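회사 소개

저희는 로봇이 보고 배울 예제를 모으는 회사, 드레스우드(Dreswood)입니다. 처음 오신 분께는 이 한 문장으로 끝내는 편이 친절하겠지만, 저희 식구들이 워낙 이야기하기를 좋아하다 보니 소개 글도 조금 길어졌습니다. 차 한 잔 옆에 두고 천천히 읽어 주시면 고맙겠습니다.

드레스우드는 운어데일(Unurdale)의 작은 사무실에서 두 사람이 시작했습니다. 책상 두 개를 맞붙여 놓고, 창문이 잘 닫히지 않아 겨울이면 외투를 입은 채 일하던 곳이었지요. 당시 저희가 맡은 일은 부품 정리 작업의 시연 기록을 만들어 드리는 것이었습니다. 금방 끝날 줄 알았는데, 물건 하나를 집어서 옮기는 동작에도 사람마다 버릇이 이렇게 다르구나 하고 날마다 놀라면서 꼬박 한 계절을 보냈습니다. 그때 쌓은 기록이 1444건이었고, 지금도 신입 직원이 들어오면 그 묶음부터 함께 봅니다.

지금은 데트스테드(Detstead)로 자리를 옮겨 16명이 함께 일하고 있습니다. 조작자, 시뮬레이션 환경을 만드는 사람, 기록을 검토하는 사람이 한 층에 섞여 앉아 있어서 회의실을 잡지 않고도 의자만 돌리면 대부분의 이야기가 끝납니다. 대표 로시오 몬테스(Rocío Montes)의 자리도 그 한가운데에 있습니다. 전화를 주시면 대표가 직접 받는 일도 꽤 있으니 너무 놀라지 마세요!

저희가 하는 일을 조금 더 풀어서 말씀드리겠습니다. 학습 시스템에는 예제가 필요합니다. 잡고, 돌리고, 밀고, 내려놓는 동작을 사람이 원격으로 조종해 보이면, 그 순간의 영상과 관절 값, 손가락의 벌림 정도가 나란히 기록됩니다. 저희는 이 작업을 실제 작업대에서도 하고 시뮬레이션 안에서도 합니다. 시뮬레이션에서는 같은 과제를 조명과 물체 위치만 바꾸어 여러 번 되풀이할 수 있어서, 새 과제를 시작할 때는 대개 이쪽에서 먼저 손을 풀어 봅니다.

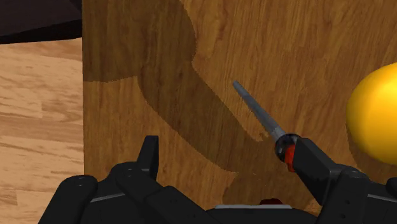

조작자들은 한 과제를 맡으면 며칠씩 그 과제와 함께 삽니다. 처음에는 손이 굳어서 같은 자리를 자꾸 맴돌고, 익숙해지면 이번에는 너무 빨라져서 탈입니다. 빠르고 매끈한 시연만 모으면 배우는 쪽에서는 중간에 어긋났을 때 어떻게 돌아와야 하는지 볼 기회가 없거든요. 그래서 저희는 잠깐 멈칫한 기록, 각도를 다시 잡은 기록도 따로 표시를 달아 남겨 둡니다. 과제 하나에 대략 1000건을 모으는 것을 기준으로 삼고 있지만, 과제가 까다로우면 더 모으고, 비슷한 동작만 쌓인다 싶으면 중간에 멈추고 조건부터 다시 짭니다.

검토는 기록을 만든 사람이 아닌 다른 동료가 합니다. 영상과 관절 값의 시간이 맞는지, 과제 설명과 실제 동작이 어긋나지 않는지, 끝나는 지점이 제대로 표시되어 있는지를 처음부터 끝까지 돌려 보며 확인합니다. 지루한 일이라고들 하시는데, 저희 검토팀은 남의 손버릇을 알아맞히는 재미가 있다고 합니다. 기록만 보고 누가 조종했는지 맞히는 내기가 벌어진 적도 있고요(점심값이 걸렸다고 들었습니다).

사내에서 쓰는 수집 도구의 이름은 시푸엔테스(Cifuentes)입니다. 저희 손으로 만들어 저희가 매일 쓰는 도구라서 화면은 투박하지만, 시연을 시작하고 끊고 메모를 붙이는 일만큼은 군더더기 없이 되도록 다듬어 왔습니다. 지난 6월부터는 고객사에서도 검토 화면을 함께 보실 수 있게 했습니다. 덕분에 예전 같으면 납품 후에야 들었을 의견을 작업 도중에 듣게 되었고, 고쳐야 할 곳도 그만큼 일찍 찾고 있습니다.

함께 일할 분도 늘 찾고 있습니다. 로봇을 다뤄 본 경험이 없어도 괜찮습니다. 저희 조작자 중에는 시계를 고치던 분도 있고 제과점에서 오래 일하신 분도 있습니다. 손을 차분하게 쓰고, 잘 안된 시도도 그대로 적어 둘 수 있는 분이라면 반갑게 맞겠습니다. 견학을 원하시는 분은 문의란에 희망하시는 시간대와 인원을 남겨 주세요. 건물 입구가 골목 안쪽이라 처음 오시는 분들이 자주 지나치시는데, 전화를 주시면 마중 나가겠습니다.

최종 수정일: 12/3/19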